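27 Apr 2025

I have been threatening to go to the Berell open day for three years running, and this time I finally got in the car and went. If you don't know Berell, they make school and office desks out past the Huritz turnoff, in a long low building that used to be a bakery (the loading bays still have the old numbers painted on them). They open up twice a year, spring and fall, and they let you wander through pretty much everything as long as you keep inside the yellow tape.

Parking was in the field. Wear shoes you don't love.

The tour started in the lumber store, and oh, the smell! I could have stayed in there all morning. Our guide was Manju Rastogi, who runs the finishing shop and plainly would have liked to skip straight to it. She was patient with us, though. Somebody's little boy asked if the boards were "dead trees" and she said yes, very, and let him carry the moisture meter for the rest of the tour. He took it extremely seriously.

After that came the cutting hall, which was loud even with only one saw going. They hand out foam earplugs at the door, and I'd say take them even if you think you're tough. I learned that a top spends 37 minutes being sanded in all, spread over several passes, and that the last pass is still done by hand. I got to try it on an offcut! My section came out wavy. The man at the next bench ran his palm over it, said "hm," and handed me a fresh sheet of paper.

Then the finishing shop, and here I have to confess I'm a pale-wood person. My kitchen table is pale, my shelves are pale, and I've been hunting for a desk for the back bedroom since Christmas. So when we got to the sample room and there was a blonde top with a proper shine on it, I'm afraid I stopped listening to the talk on dust extraction and just stood there admiring the grain.

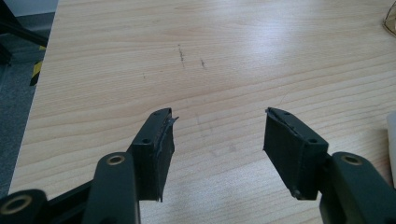

*The blonde desk in the sample room, glossy finish, with the ceiling lights bouncing off it.*

The grain is what got me. It's very fine and runs in straight lines across the top, so quiet that from the doorway I had taken it for a plain color. Get close and it's all there. The gloss I'm less sure of. It's beautiful, but I work with a lamp on and I could see myself squinting into a big white patch every evening. There were also a couple of faint dark marks on the top, like pencil or a scuff, and I was strangely glad to see them, because that's what any desk in my house is going to look like inside a week. I asked Manju about marks in general and she said to try a soft white eraser first, then a barely damp cloth, and to leave the kitchen sprays in the kitchen. I've been using kitchen spray on everything I own for twenty years, so that was a bit of a blow.

She also showed us the same top in satin. I went back and forth between the two so many times that the rest of the group left for the packing area without me and I had to jog.

Packing was better than I expected! They do 80 desks on a good day, and each one gets cardboard corners that are folded on the spot from flat sheets. There's a knack to the fold and two of the women raced each other for us. Big applause. The legs go in a separate box, which explains a phone call I once had with my sister.

Lunch was in the canteen: soup, rolls, and a very good lemon cake from the Joseph bakery in town, nine dollars for the lot. Get there early, the cake goes fast. The seconds shop is through the door beside the canteen, and it has more than 303 pieces listed on a clipboard, most of them with some tiny flaw you'd need to have pointed out to you. I nearly came home with a bench. I did come home with a bag of offcuts and a tin of Trikum wax, and I have no real plan for either.

As for the desk, I've asked for a price on the satin. The waiting list runs to June, so the back bedroom keeps its folding table until then. If anybody has lived with a high gloss top under a desk lamp, please leave me a comment, I could still be talked around.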